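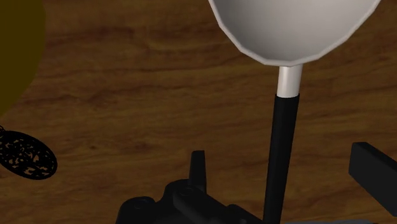 *A white bowl on a wood tabletop.*

## Soup suppers are back at Campos Hall

The Monday soup suppers start again in August. Doors open at 6 p.m. and food is served until the pots are empty. Supper is free for members and their kids. Guests pay $8 at the door, cash or check.

Maite Calvo and Ho-yin Tam are cooking the first two weeks. Maite is making white bean and kale, and a lentil soup with no meat or dairy. Ho-yin is doing chicken and rice the second week, with a mushroom version in a separate pot. After that the stove is open. If you want a week, write your name on the sheet by the coat hooks or call Bernadette Maillard. You'll need to make enough for 32 people, and the hall pays for groceries up to $200 a night. Keep your receipts and give them to Bernadette before you leave. Last spring a few turned up in July, after the books were closed, and we couldn't pay those back.

A few changes from last season:

- We are not buying paper bowls anymore. Please bring your own bowl and spoon. There's a shelf of spares in the kitchen for anyone who forgets.
- Wide, heavy bowls hold heat better than thin ones, and the line moves faster when the ladle doesn't have to aim. Mugs are fine for kids.
- Put your name on the bottom with tape. Three bowls and a very nice ladle from last season are still in the lost and found – come and claim them.
- Bread comes from the Drerach bakery, same as before. They have moved our pickup to 4:30, so we need someone with a car who is free in the afternoon.

Dishes were a sore spot last year. The small sink drains slowly and the crew was still there after nine most weeks. Telmo Iglesias has replaced the trap and says it runs well now, but please scrape your bowl into the compost pail before it goes anywhere near the water. If you can stay and dry for half an hour, tell whoever is at the door when you come in.

Parking is on the Hunden Street side only. The lot behind the hall belongs to the dental office and they have asked us again to leave it alone, even after hours.

Nerea Robles is putting together a page of the soup recipes people keep asking for. So far she has the split pea, the corn chowder and the tomato with rice. She would like the squash soup from the last supper in April, but it was never written down and the pot had no name on it. If it was yours, leave her a note in the office mailbox. Quantities for a family-size pot are fine – she'll work out the rest.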